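Tomitz – household textile care notes
README

What is this

Tomitz is a small collection of written notes on how people wash, dry, mend and put away their clothes at home. Each note is a short text in English, with a few fields around it, such as the type of fabric and the type of garment. I started it because I was looking for plain advice on washing wool and found the same three sentences copied on every website. The people I know do it in very different ways, and they have reasons.

The collection is kept by me, Carolina Peixoto. I am not a textile specialist. I worked for some years at the counter of Sampaio, a dry cleaner's, and many of the older notes come from customers there who agreed to have their words written down.

Contents

The notes are in plain text files, one file for each contributor. There are 18 contributors at present. The files are sorted in four folders: washing, drying, mending, storing. A note which speaks of two things goes in the folder of the thing it speaks of first. I know this is not perfect, and please do not send me a message to move a note from drying to storing unless it is really in the wrong place.

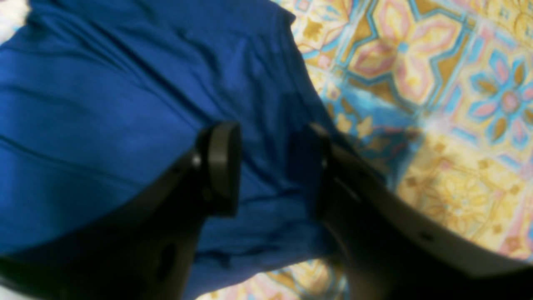 Every note begins with these fields:

garment – the everyday word, for example shirt, skirt, pillowcase
fabric – what the label says, or "unknown" if the label is missing
place – the type of room or outdoor space where the work is done
water – hard, soft or unknown
text – the note itself

The field "fabric" needs some care. Many contributors say cotton when they mean any cloth that is not shiny. When the label could be read, I wrote what is on the label and left the contributor's word in the text. When it could not be read, I did not guess. In the first version I did guess, and a reader wrote to me that one of my "linen" entries was surely viscose. She was right, so all the guessed values were taken out.

How the notes were collected

Most were spoken and I wrote them down the same day. Some came by letter. I corrected the spelling but kept the order of the words when it was still possible to understand. If a person said "you put it to hang with the head down", it stays like this in the file. Words in other languages are kept, with a short translation in brackets after them.

I asked everyone the same opening question: what do you do first when a basket of washing is in front of you? After this I let people talk. For this reason the notes on sorting are long and the notes on ironing are rather short. Some people told me they had stopped ironing completely, and these notes are also included.

About folding

The notes on folding are in "storing". They disagree with each other more than any others. For a long-sleeved top there are 4 methods in the collection, named by letters only, because each contributor believes that theirs is the normal one. Method A lays the sleeves behind the back before anything else is folded. Method B folds the garment along the middle and brings both sleeves over together. Method C rolls from the hem. Method D begins with the sleeves crossed in front – I have tried it many times and the shoulders never come out even, but the contributor is very sure of it.

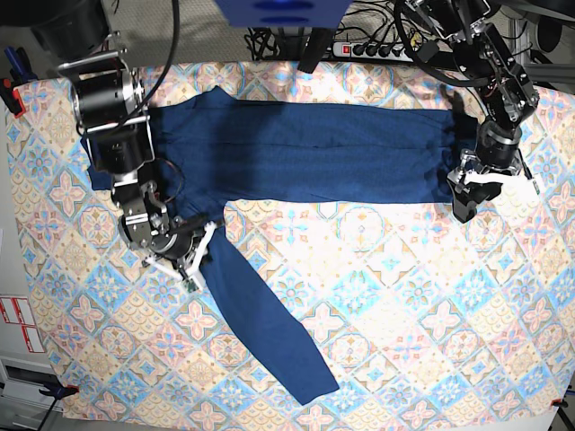 Please do not merge A and B. They look alike at the end, but the creases fall in different places, and for a shirt that will be worn to work the next morning this matters to people.

Knitted things have their own file. Nearly all contributors agree that they should be stored flat, and the only long discussion is about whether to put paper between the layers.

Known problems

The water field is empty in most of the Hendau notes, as I did not think to ask at that time.

Temperatures are given as people said them. "Warm" can be 30 or 40 degrees and I cannot tell which.

Advice on stains has not been tested by me. Two notes recommend lemon juice on coloured cloth. Try it first on the inside of a hem, please.

Contributors are mostly people who like doing laundry, or at least do not mind it. The collection does not show what a tired person does at the end of a day.

Versions

Version 2 is the current one. It adds the mending folder and 10 notes from the sewing evenings at Ondolier. The guessed fabrics were removed in the same version. Version 1 is still available if you need it for comparison, but I do not correct it any more.

Use

You may copy and print the notes for any purpose which is not commercial. If you print a whole note, keep the contributor's initials with it. Corrections are welcome – send the file name and the line, and I will look at it when I have time, usually in the evening. New notes are collected again from May.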